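Tidstead Community Help > Moving and Storage

Is it worth keeping old shoeboxes for a move?
Posted by kettlewood, 24 August 2019

My sister swears by shoeboxes for packing small stuff. I have my doubts. Every one I've kept gets ragged at the edges, and then the flaps won't stay down. I'm supposed to have the hall closet packed soon and I don't want to tape up something that opens again in the van. Do they hold up, or should I buy small cartons? Yammine wants 2 dollars each, which seems steep for a box.
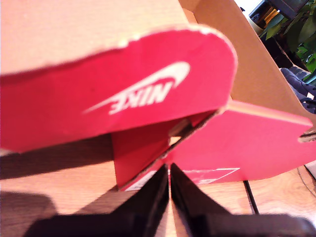
Red Nike box, flaps open. The top edge is a little frayed.

Yara Saab
I'd use it, but not for anything heavy. Shoebox board is made to carry one pair of shoes home from a store, and people load it up with batteries and picture hooks and wonder why the bottom sags. Scarves, cables, gloves, fine. Run tape right across the flaps and down both sides. Short bits in the middle peel off. And I wouldn't believe anyone who says the folds are as good as new after a few years in a closet. Mine went soft.

Then put the shoebox inside a bigger carton so nothing is stacked on it. 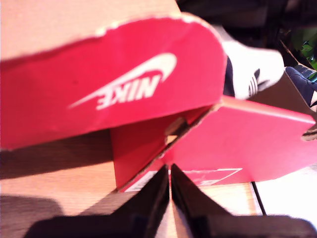 marlow_g wonders whether all that tape ends up costing more than a carton would. Probably close, if you buy the good kind.

dprice286
just throw them out. did this in June with a whole closet of shoeboxes and repacked half of it in grocery bags anyway

kettlewood
Thanks, I guess. I'll try one with the gloves in it and buy cartons for the rest. Still not convinced about the tape.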